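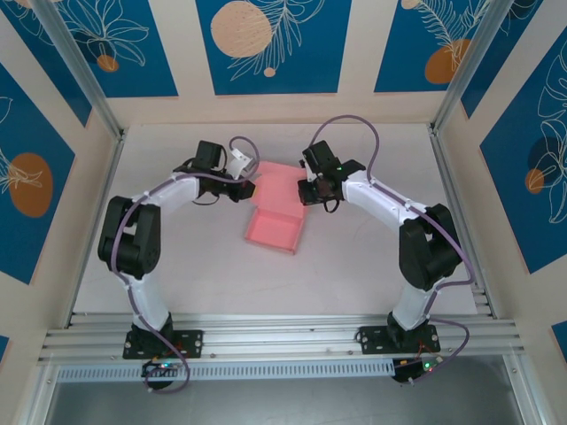 The Terstead is a two-armed tabletop robot kit made by Flisia, a small firm that started out repairing sewing machines in Tomoana. I've had one on loan since May, so a fair bit of this entry comes from my own bench.

You get a matched pair of arms, a rail to bolt them to, and 26 pages of setup notes (read page 13 twice, the cable order is easy to get wrong!). Flisia says each arm can lift up to 300 grams. I stuck to light stuff, mostly boxes with lids, and I had a great time with it.

The older Wulier kit had one arm and a clamp – fine for sorting, pretty hopeless for anything that needs holding still while you open it. Its grippers don't fit the Terstead, which annoyed me. Spare fingers come in packs of 110, and I'd love to know who gets through that many.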